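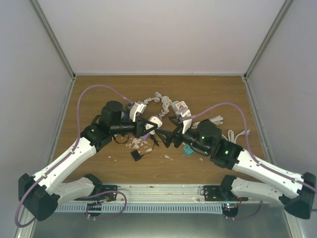 3장. 멀티탭, 큐브탭, 어댑터 정리와 배치

프롤라우 공용 작업실에서 쓰는 전원 비품을 한 번 꺼내 고르고, 감고, 다시 꽂을 때까지의 순서를 적었다. 정리함 제조사인 Watier의 설명서에는 "꽂기만 하면 정리 끝"이라고 되어 있다. 꽂기만 해서 정리가 끝난 책상은 아직 본 적이 없으니 그 문구는 무시하고 아래 순서를 따르기 바란다.

3.1 시작하기 전에

준비물: 마른 천, 벨크로 끈, 종이 라벨과 유성펜, 폐기용 상자, 정격 표시를 읽을 수 있는 밝은 조명.

케이블 타이는 준비물에서 뺐다. 한번 조이면 가위로 잘라야 하는데, 자르다가 피복까지 같이 자르는 경우가 생긴다. 색깔별 라벨 세트도 사지 않았다. 색에 뜻을 부여해 봤자 석 달 뒤에는 빨간색이 무슨 뜻이었는지 서로 묻고 있을 것이다. 이름을 글자로 쓰면 된다.

주의: 정리할 물건은 모두 벽 콘센트에서 뺀 상태여야 한다. 스위치를 내린 것과 플러그를 뺀 것은 다르다. 스위치 표시등이 꺼져 있다는 이유로 전기가 없다고 믿지 말 것.

3.2 꺼내서 펼치기

1. 넓고 마른 테이블을 하나 비운다. 바닥에서 하면 작은 플러그를 밟는다.

2. 상자에 든 것을 전부 올린다. "이건 멀쩡하니까 그냥 두자"는 물건부터 올린다. 멀쩡하다고 한 사람이 마지막으로 확인한 때가 언제인지 물어보면 대개 대답이 없다.

3. 엉킨 선은 플러그 쪽 끝을 먼저 찾아 푼다. 본체를 잡고 흔들어 푸는 방법은 인터넷에 많이 올라와 있지만 권하지 않는다. 선과 본체가 만나는 부분이 꺾인다.

4. 감겨 있던 선은 일단 끝까지 편다. 감긴 채로는 안쪽에 눌리거나 갈라진 데가 있어도 보이지 않는다.

5. 짧은 선과 긴 선을 따로 둔다. 길이를 잴 필요까지는 없고, 책상 뒤에서 벽까지 닿느냐 안 닿느냐로 나누면 충분하다.

참고: 테레사 셰프치크(Teresa Szewczyk)가 쓴 이전 안내서에는 이 단계가 십 분이면 끝난다고 되어 있다. 상자 하나에 한해서는 맞는 말일지 모르겠다. 상자가 둘이면 오전을 비워 두는 편이 낫다.

3.3 종류별로 나누기

1. 긴 멀티탭, 큐브형 콘센트, 어댑터, 낱개 플러그 순으로 나눈다. 큐브형은 쌓아 두면 자리를 덜 차지하지만, 분류가 끝날 때까지는 바닥면의 표시가 보이도록 늘어놓는다. 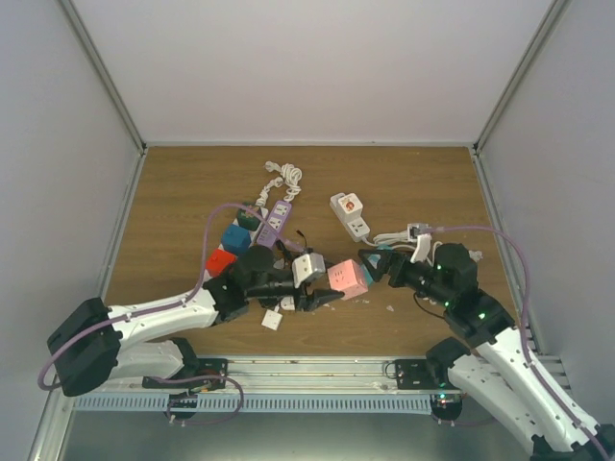

2. 색은 분류 기준으로 쓰지 않는다. 큐브형은 여러 색으로 나오고, 같은 색끼리 모으면 보기에는 좋다. 그러나 정격은 색과 상관이 없다. 분홍이든 초록이든 표시를 읽기 전에는 얼마까지 견디는지 알 수 없다.

3. 정격 표시를 읽는다. 우리 작업실의 긴 멀티탭은 16A 제품만 남긴다. 표시가 지워져 읽을 수 없으면 기억이나 짐작으로 채우지 말고 폐기 상자에 넣는다. "예전부터 썼는데 괜찮았다"는 정격 표시가 아니다.

4. 스위치가 있는 것은 여러 번 눌러 본다. 걸리는 느낌이 없거나 중간에 멈추면 뺀다. 빨간 스위치라고 해서 전부 과부하 차단 기능이 있는 것도 아니다. 그냥 빨간 스위치인 경우가 많으니 본체의 표시를 따로 확인한다.

5. 어댑터는 짝이 되는 기기를 찾아 나란히 둔다. 짝을 못 찾은 어댑터는 라벨에 "주인 없음"이라고 쓰고 따로 보관한다. 12월까지 찾는 사람이 없으면 폐기한다. 언젠가 쓸 데가 있을 거라는 말은 받아 주지 않는다. 그렇게 해서 남긴 어댑터가 다시 쓰인 적이 드물다.

주의: 단자가 들어간다고 해서 맞는 어댑터가 아니다. 전압과 극성까지 확인해야 한다. 만능이라고 적힌 제품일수록 설명서를 끝까지 읽을 것.

3.4 닦고 살피기

1. 마른 천으로 닦는다. 물티슈는 쓰지 않는다. 금방 마른다고들 하지만 구멍 안쪽이 말랐는지 확인할 방법이 마땅치 않다.

2. 구멍 주변이 누렇게 변했거나 눌은 자국이 있는지 본다. 흰 제품은 햇빛에 바랜 것과 열로 변한 것이 비슷해 보인다. 구별이 안 되면 열로 본다.

3. 플러그 핀이 흔들리거나 휘었으면 펴서 쓰지 않는다.

4. 선을 손가락 사이로 훑으면서 갈라진 곳, 납작해진 곳을 찾는다. 절연 테이프로 감은 수리 흔적이 나오면 그것도 불합격이다. 카를린 애슈비(Carleen Ashby)는 잘 감은 테이프는 새것과 같다고 주장하지만, 근거를 본 적은 없다.

3.5 선 감기

1. 손바닥 너비보다 넉넉한 고리로 느슨하게 감는다. 팔꿈치에 걸어 팽팽하게 감으면 빨리 끝나지만 선이 꼬인다.

2. 벨크로 끈으로 한 군데만 묶는다. 두 군데를 묶으면 푸는 사람이 한쪽만 풀고 당긴다.

3. 플러그가 고리 바깥으로 나오게 둔다. 안쪽으로 말려 들어가면 꺼낼 때마다 다시 엉킨다.

4. 라벨은 플러그 가까이에 붙인다. 본체에 붙이면 책상 뒤로 들어간 뒤에는 볼 수 없다.

경고: 감은 상태 그대로 전기를 쓰지 말 것. 특히 전열기나 소비 전력이 큰 기기를 연결하면 감긴 부분에 열이 모인다. 선이 길어 보기 싫다는 것은 감아 놓고 쓸 이유가 되지 않는다. 짧은 제품으로 바꾼다.

3.6 책상에 배치하기

1. 벽 콘센트 하나에 긴 멀티탭 하나만 꽂는다. 멀티탭에 다시 멀티탭이나 큐브형을 꽂지 않는다. 큐브형은 작고 귀여워서 "이 정도는 괜찮겠지" 하게 되는데, 크기가 작다고 연결된 기기의 전력이 줄지는 않는다.

2. 덩치 큰 어댑터는 끝 구멍에 꽂는다. 가운데 꽂으면 양옆을 가려 구멍 수만 많고 쓸 자리는 없는 멀티탭이 된다.

3. Hullthorpe 선반을 쓰는 책상은 상판 아래 34cm 지점에 멀티탭을 올린다. 제조사는 어떤 멀티탭이든 들어간다고 하는데, 스위치가 위로 튀어나온 것은 걸려서 들어가지 않았다. 사기 전에 높이를 잴 것.

4. 선이 의자 바퀴가 지나는 길에 놓이지 않게 한다. 카펫 밑으로 넣는 것도 안 된다.

5. 스위치는 앉은 자리에서 손이 닿아야 한다. 기어 들어가야 끌 수 있는 스위치는 결국 늘 켜져 있다.

참고: 전원 정리함은 선택 사항이다. 뚜껑을 닫으면 깔끔해 보이지만 안에 먼지가 쌓여도 모른다. 굳이 쓴다면 뚜껑을 열어 둔 채로 쓰기를 권한다. 그럴 거면 왜 사느냐는 질문에는 답하지 못하겠다.

3.7 켜고 확인하기

1. 멀티탭 스위치를 내린 상태에서 벽에 꽂고, 기기를 모두 연결한 뒤 스위치를 올린다.

2. 한 시간 뒤 손등을 멀티탭과 어댑터 가까이 대 본다. 어댑터가 미지근한 것은 흔한 일이다. 멀티탭 자체가 따뜻하면 끄고 연결한 기기부터 줄인다.

3. 타는 냄새나 지직거리는 소리가 나면 원인을 찾지 말고 먼저 끈다. 만져도 될지 의심스러우면 분전반에서 차단기를 내린다.

4. 이상이 있으면 내선 1423, 비품 담당 파르자나 카카켈(Farzana Kakakhel)에게 알린다. 받지 않으면 메모를 남기고 해당 멀티탭에 "사용 금지" 라벨을 붙인다. 말로만 전하면 다음 사람이 다시 꽂는다.

폐기 절차와 새 제품 신청서는 88쪽에 있다.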